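3. Montaje del soporte y primera puesta a nivel

El soporte Pluvmont se entrega en 2 bultos. El primero contiene la base y la columna; el segundo, los brazos para copas y la bolsa de tornillería. Compruebe el contenido con la hoja de embalaje antes de empezar. Si falta alguna pieza, no monte el soporte a medias: escriba a Jaiswal con el número de la etiqueta y espere el repuesto.

Herramientas necesarias: llave Allen de 3 mm (incluida), nivel de burbuja y un paño seco.

1. Coloque la base sobre una superficie plana y despejada.
2. Enrosque la columna a mano hasta el tope. No use alicates - el cromado se marca con facilidad.
3. Encaje los brazos en la corona, con la abertura hacia fuera.
4. Apriete los tornillos de la corona en cruz, primero a media fuerza y luego del todo.
5. Ponga el nivel sobre la base y corrija con las patas regulables.

Nota: en las unidades anteriores a septiembre la corona lleva un tornillo menos. El orden de apriete es el mismo.

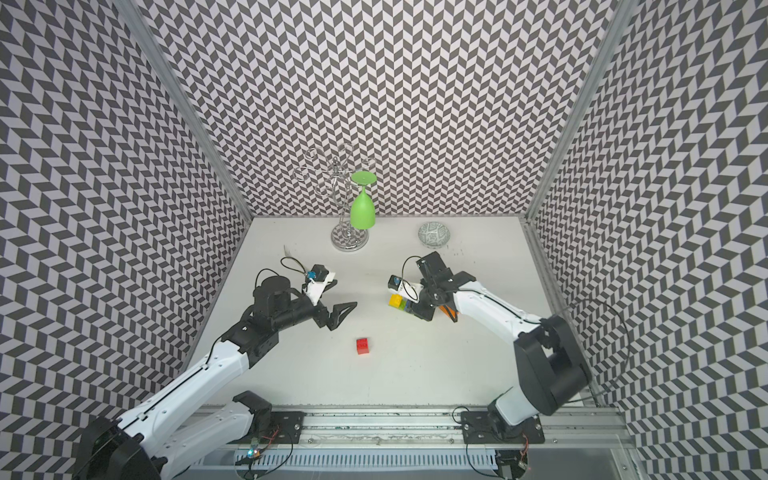
Última modificación de esta página: 18 de octubre de 2020

3.1. Ubicación

El soporte puede ir en una mesa auxiliar, en una barra o en un aparador. Deje 300 mm libres por encima de los brazos para poder sacar las copas sin golpearlas. Evite los bordes y las zonas de paso. Un fondo liso o estampado no influye en el uso, pero una pared muy próxima dificulta el acceso a los brazos traseros.

Precaución: no instale el soporte encima de una fuente de calor ni junto a la salida de vapor del lavavajillas.

3.2. Carga de las copas

1. Seque las copas antes de colgarlas.
2. Cuelgue la primera copa y, a continuación, la del brazo opuesto.
3. Siga por parejas enfrentadas hasta completar la corona.
4. Para retirarlas, proceda en orden inverso.

Precaución: no cuelgue copas de pie grueso, como las de la serie Osovov. El pie no entra del todo en el brazo y la copa puede caer.

3.3. Limpieza

Pase un paño húmedo y seque enseguida. No emplee estropajos ni productos con cloro. Repase el apriete de la corona una vez al mes.

Repuestos: el juego de patas regulables se pide con la referencia 368 al almacén de Prenberg, a la atención de Gaurav Bhardwaj. Revisión técnica de este capítulo: Preben Kirkegaard.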